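Home Kitchen Laundry Entryway Workshop Tips Archive

Shoe Rack Tips From a Robot Study

The Ovley household project spent April teaching a robot arm to put shoes away. Amirhossein Zarei ran 800 trials and sorted the misses by cause. Of these, 172 were misses, and most came down to how the shoe or the rack was placed. The same habits help people with stiff hands.

1. Leave open floor in front of the rack. Shoes left against the legs were the hardest to pick up.

2. Set slides down flat, sole to the floor. The arm did best when it took hold at the rim of the footbed, near the strap.

3. Start with empty shelves. Trials on a half-full rack took longer.

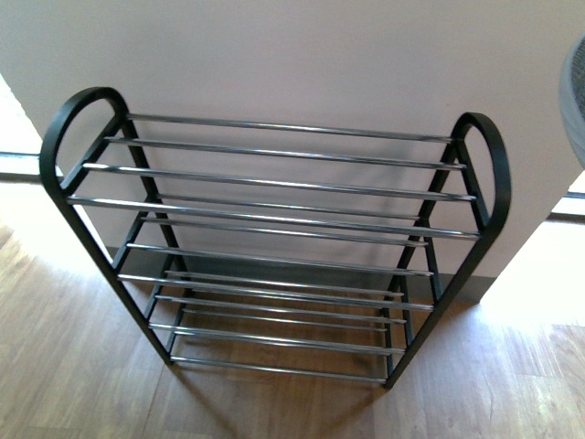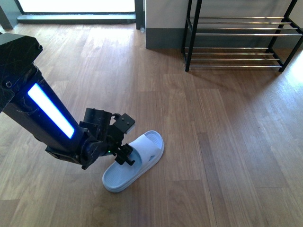
4. Watch the sun. Chrome bars and bright floors threw off the arm's aim, so Zarei logged the light with every trial. At home, pull a curtain if glare hides the lower bars.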